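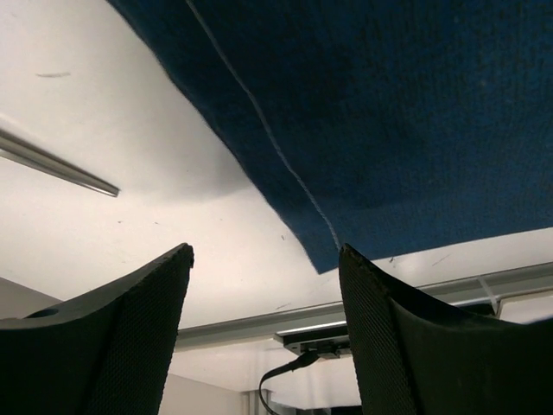 Ticket: Wrist video is late against gripper position in cloth episodes
Product: Tronum recorder, two-arm station
Opened by: Raghda Khasawneh, Campbell
Assigned to: Sandrine Le Goff
Opened: Tue 8 March
Status: Solved, one question open

Problem

Hello. We record demonstrations for the Tomus training set, where one operator drives both arms and the recorder saves the joint positions, the gripper positions and all the camera streams. In the cloth episodes we see that the wrist video comes later than the gripper position. When I play an episode in Vurura, the curve says the gripper is already closed, but in the wrist video the fingers are still open next to the cloth. After some frames they close. The fixed camera seems correct, the curve and the video agree there.

The delay is not the same in all the episodes. At the beginning of a session it is almost nothing. After 15 minutes it is easy to see without any tool. If I stop the recorder and start it again, the video is good and then the delay grows once more.

We noticed it late. The person who reviews the episodes looks mostly at the fixed camera, and there everything looks normal. We have 580 episodes in this batch and I do not know yet how many are damaged. A model which learns from them will learn to close the gripper too early, and with cloth this means it closes on air.

What I tried before writing:

- Restarted the station computer. No change.
- Changed the USB cable of one wrist camera for a new one. No change.
- Recorded with the live preview in Vurura closed. The delay is smaller but it does not disappear.
- Recorded without moving the arms. The delay is the same, so I think the motion is not the cause.

Reply from Sandrine Le Goff

Thank you Raghda, this is a clear report. Please send the recorder log from one long session, with the lines that start with "queue". Please tell me also if the time stamp is made at capture or at write. You will find it in the station settings, under Streams. And can you repeat the test with a task that has rigid objects? With cloth it is difficult to say in which frame the contact begins, the fabric moves before the fingers really hold it.

Raghda Khasawneh

Log is attached. The wrist cameras are set to "write", the fixed camera is set to "capture". I did not know they were different, and I do not remember that anybody changed this. It could be from the update in November, when we had to make the station profile again from the beginning.

I will do the test with the table task this afternoon.

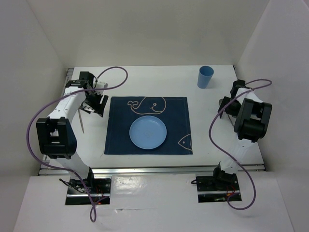 The rigid test gave us a number that I can trust more. I recorded six episodes of the table task, with the preview open, one after the other and with no restart between them. The light-blue plate is a good object for this, as it has a raised rim and you can see well the moment when a finger touches it. For checking the fixed camera I used the whale printed on the placemat, above the plate. It does not move if the mat does not move, so when a gripper passes over the spout I can compare the frame with the arm position from the log. The fixed camera was correct in all the episodes. The wrist video was late from the second episode on, and each one was worse than the one before.

I looked at the purple cables too while the arms were moving. They have enough length in the loops and I could not find a position where one is pulled. So I do not believe it is a bad contact.

Sandrine Le Goff

I agree, it is not the cables. In your log the wrist queue never goes back to zero. The computer receives the wrist frames faster than it can encode them, so they wait in the queue, and with the setting "write" they receive their time stamp only when they come out. The fixed camera also waits a little, but its time stamp is made before the queue and for this reason it looks correct.

Please do the following:

1. Stop the recorder.
2. In Streams, set both wrist cameras to "capture".
3. In Encoding, change the preset from "small" to "fast". The files will be bigger.
4. Save the profile under a new name. Do not write over the old one, we may need it to compare.
5. Start again and record for longer than 15 minutes with cloth.
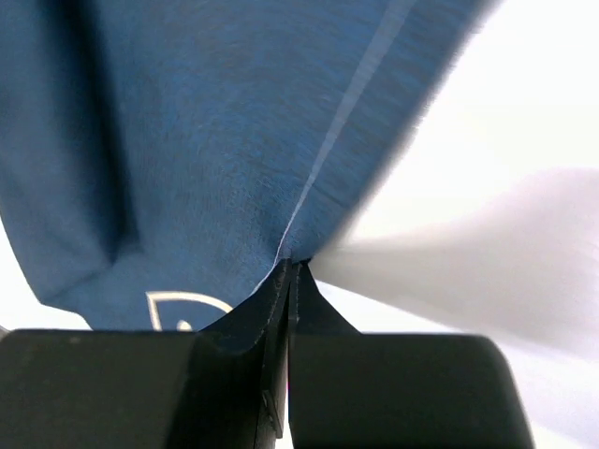 Result after the change

I did the steps and then recorded the shirt task, this time with long holds. I asked the operator to pinch the blue fabric, keep it, and only then release. In the wrist view I used the thin white line on the fabric, which comes down to the fingertips, and I compared the frame where it stops moving with the gripper curve. They agree at the beginning of the session and they agree at the end. The queue went up to 2 in the log and came back to zero each time. The files are bigger, as you said, but our disk can take this.

For the old batch I have still a question. Is it possible to correct the time stamps afterwards? The cloth episodes were slow to collect and I would prefer not to lose them.

Sandrine Le Goff

Partly. If the camera's own frame counter was saved, the retime tool can rebuild the capture time from it. If frames were dropped, the counter has holes and the tool will mark the episode as "unsafe". Please do not train on those. Run it on a copy first – it changes the index file and there is no undo.

I keep the ticket open until you have tried it on the old batch.

Raghda Khasawneh

The tool is running now on the copy. The first sessions are good. I will write again when it arrives at the long ones. One wish for the next version: a warning in Vurura when two streams in the same profile use different time stamp settings.

Comments (3)

pelmo_k
Same thing on our station, and we also had "write" on the wrist cameras only. Changing the preset alone did not fix it for us, you need both changes.

dvs-lab
Where is the retime tool? I don't see it in the menu.

Sandrine Le Goff
@dvs-lab It is command line only for the moment. Type "tronum retime" followed by the folder of the session. The warning that Raghda asks for is now on our list.

Contact support | © Tronum | Back to top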